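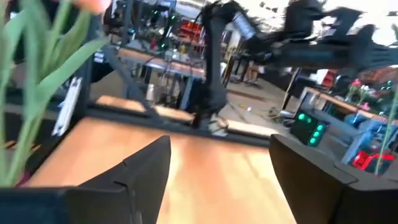

Can a machine do the chores yet?

Questions we get about robots, housework and shop work

Lurnetti is a small newsletter about home and light-shop automation. These are the questions that come in most often, with the answers we give. We update the page when the answers change. Last revised in March.

Can I buy a robot that does housework?

You can buy machines that do one job. Vacuuming, mopping flat floors, mowing a lawn and cleaning a window are all sold as finished products. A machine that moves from one job to another, picks things up and puts them away is a different matter. Some companies take orders for them, but we would not plan a household around one this year.

What about a robot arm on a table?

Arms are much further along than whole walking robots. An arm with a two-finger gripper can pick up many of the things found on a table, put them in a bin, wipe a surface or move a vase of flowers. It does these things best when the table stays where it is and the lighting does not change much. Move the same arm to a new room and expect to spend time on it before it works as well.

Why do flowers and plants come up so often?

They make a hard test. A tulip stem bends, the bloom bruises, and the leaves hang in front of whatever the machine is trying to see. A gripper that handles a bottle without trouble can crush a stem. If a seller shows you a machine arranging flowers, ask how many stems were thrown out.

Which chores are closest to working?

Sorting objects into bins, clearing a table of hard items, loading a rack with parts of one size, and folding simple items such as towels. Folding is slow. In our own trial of the Trallberg bench arm, it folded 41 hand towels before one came out bad enough to redo. A person would have finished the stack much sooner, but the person could also leave the room.

Which ones are furthest away?

Anything that mixes water, glass and tight spaces. Washing pots by hand, cleaning behind a toilet and changing a fitted sheet are all poor bets. Cooking from raw ingredients is too, unless the kitchen was built for the machine. Picking up after small children is hard because the floor is different every time.

Is a small shop a better place for a robot than a home?

Usually, yes. A shop can bolt the arm down, mark where the parts go and run the same job all day. Packing, kitting and feeding parts to a machine are good places to start. The Uvora cell we looked at handled 350 small parcels in a shift with one person checking on it - that person also refilled the trays and cleared jams, so do not count the labor as gone.

Do I need one arm or two?

One arm is enough for picking and placing. Two arms help when something has to be held still while something else happens to it, such as opening a bag, folding cloth or trimming a stem. Two arms also cost more, take up more of the table and can run into each other. Start with one unless your job plainly needs both.

How much space does it take?

More than the brochure says. The arm needs clear room to swing, and the computer, power supply and cables have to go somewhere. Keep the floor under and behind the table clear enough to walk on. Stools and chairs should be outside the arm's reach when it is running.

Is it safe around people and pets?

Small arms are often sold as safe to work beside, but they can still pinch a hand or knock over a hot drink. Read what the maker says about force and speed limits. Learn where the stop button is before you turn the arm on. We do not recommend running one unattended in a home with small children or pets.

Will it learn my house by itself?

Not in the way most people mean. Many machines can be shown a task, by hand or with a controller, and then repeat it with small changes. You may have to show it many times. Bright, a chore-teaching app we tried, needed two evenings of demonstrations before the arm would reliably put spoons in a cup. Forks took another evening.

What should I ask a seller?

Ask to see the job run without a cut in the video. Ask whether a person was controlling the machine from somewhere else. Ask what happens when it drops something. Then ask to bring your own objects to the demonstration.

Should I wait?

For a home, we would wait, unless you enjoy tinkering. For a shop with one dull job that repeats all day, it is worth getting a quote now.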